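Ambaye Reading Circle on Mind and Collective Behavior
Minutes of the Regular Meeting, 2024-08-25

Presiding: Janelle Maglaya
Recording: Valdemar Laxdal
Members present: 13

1. Approval of minutes
The minutes of the May meeting were approved with one correction. The word "instinct" in item 4 was changed to "habit."

2. Discussion of the assigned reading
Ms. Maglaya introduced the chapter on memory and personal identity. She asked whether a person who loses all recollection of early life may still be called the same person. Several members held that the body and the testimony of relatives are enough. Mr. Laxdal disagreed and argued that relatives remember a person of their own making. The question was left open and will be taken up again with the next chapter.

It was noted that the discussion ran 15 minutes over the time allotted.

3. Dream journals
Members have submitted 367 entries to the shared journal. Ms. Maglaya reported that entries written right after waking are longer and contain more dialogue than those written later in the day. She cautioned against drawing conclusions, as most of the long entries come from two members. A motion to keep the journal open through the next term carried, with 2 opposed.

Members were reminded to keep a notebook within reach of the bed and to write before speaking to anyone.
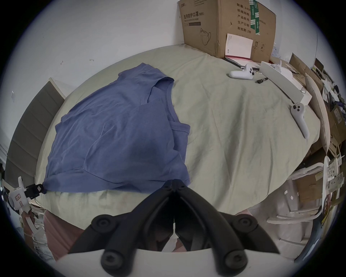
4. Essay series
The draft by the Tumetti group, "Does a Crowd Have a Point of View?", was received. Members asked for a clearer definition of "crowd" in the opening section. Mr. Laxdal will return written comments to the authors.

5. Next reading
Chapter six, on attention. Copies may be picked up at the Vomus Street reading room.

The meeting was adjourned on a motion by Mr. Laxdal.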